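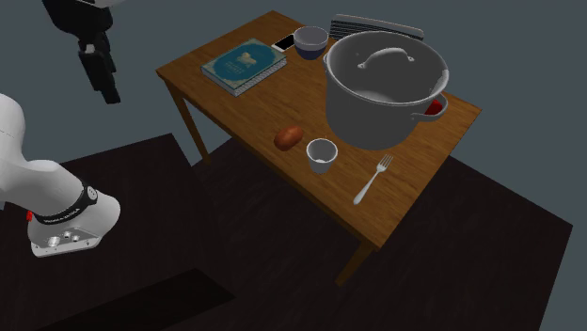
Teaching a planner to ask before it grabs
Project report, robot software studio
Araba Dramani

I picked this project because of a fork. In the spring assignment we all had to write a pick routine for one object on a bare table, and mine worked so nicely that I got cocky and added a fork next to the thing I was supposed to pick up. The arm drove its fingers straight at it. My planner knew about the target and the tabletop and that was it, everything else was air as far as it was concerned. So for the summer I wanted to write something that looks at a messy kitchen table and decides what order to move things in, and which things to leave alone until there's more room.

I ended up calling it Fekeck (it was a typo for "feasibility check" in a branch name and then it stuck). It sits between perception and motion planning. Perception hands it a list of objects with poses and sizes, Fekeck scores each one, and the motion planner only ever hears about the winner.

All of it ran in simulation. We use Rukura, the department's wrapper around the simulator, which loads a table, scatters objects from a library and gives you the camera streams and joint states. I had never written a line for it before, and the first two weeks were mostly me fighting the install. If you are taking this course next year, build it in a clean environment. Please! I lost a whole evening to an old version of a math library that I had installed for a totally different class.

How the scoring works

Every object gets three numbers. The first is reach: can the arm get to a grasp pose without bending into something silly. I solve inverse kinematics for a bunch of candidate grasps and keep the ones that stay away from the joint limits. The second is clearance, where I take the open gripper as a simple box, sweep it down along the approach direction and measure the closest distance to every neighbor. The third one I call trouble, and it's a guess at how badly things go if the grasp is a little off. A potato has low trouble. It rolls a bit, you try again. A pot with a lid resting crooked on it has high trouble, because the lid is really its own object and it doesn't have to come along when you lift by a side handle.

Then it's a weighted sum, and I tuned the weights by hand. I know, I know. I did try a small learned model for a few days in July, but I had so little data that it mostly memorized my favorite scenes, and I couldn't explain to my reviewer why it loved the book so much.

The book turned out to be a good test object, by the way. Lying flat, it looks easy, it's big and the perception never misses it. But the cover is wider than the fingers can open, and the only grasp that makes sense is along the thin side, which puts the fingertips nearly on the wood. My first version gave it a great score since it only looked at the center of the bounding box. Phones have the same problem and they're thinner, so that's worse. I added a check for finger height above the table and both of them dropped down the list, where they belong.

Perception, the part I underestimated

I assumed simulated cameras meant free perfect perception. You can cheat and read the true poses from Rukura, and I did that for debugging, but the assignment says the final runs have to use the depth image. Shiny metal wasn't even the big headache (the simulated depth doesn't care much about shine, a real camera would). The headache was hiding. A big pot blocks a lot of table! Anything behind it shows up as a little sliver, and my segmentation would either throw the sliver away as noise or glue it onto the pot and make the pot fatter.

What I do now is keep the slivers. Any cluster with at least 50 points becomes an "unknown" with a padded box around it. Unknowns can't be picked, but they count as neighbors for clearance. When something in front gets moved, the scene is segmented again and the unknown usually grows into a real object with a real label. It costs extra time per cycle and I think it's worth every bit.

Racks and grates are still ugly. The depth image sees the slats and the gaps between them as separate things, so one rack turns into a family of sticks. I merge parallel thin clusters at the same height, which works until somebody lays a fork next to them.

Results

I generated 513 tabletops and ran each one twice, once with the plain nearest-object-first order and once with Fekeck. A run fails if the gripper touches something it didn't plan to touch, or if an object ends up on the floor. Nearest-first failed on 38 of them. Fekeck failed on 9. I was really happy with that, and then I went through the nine one at a time and got a little less happy, as six were the same bug: small cups standing close against something tall. My gripper box doesn't include the wrist, so the fingers had plenty of space and the wrist did not. I've added a second box for the wrist and flange, but I haven't rerun the full set with it, so the table in the appendix is from before that change.

Tooling

I used Vitow for logging, mostly for the replay slider. Being able to drag back to the moment of a decision and see all the scores printed over the objects saved me more than any clever algorithm did. I should have set it up in week one. I set it up in week five.

Still to do

Rerun everything with the wrist box. Treat lids as separate objects all the way through, including in the motion planner, which still thinks a covered pot is one solid lump. I'd also like to try the scoring with two candidate moves at a time, so it could give up an easy pick now to open up space for a hard one. The code is in the course repository in the fekeck folder, and the readme has the launch commands and the seeds for the nine failures.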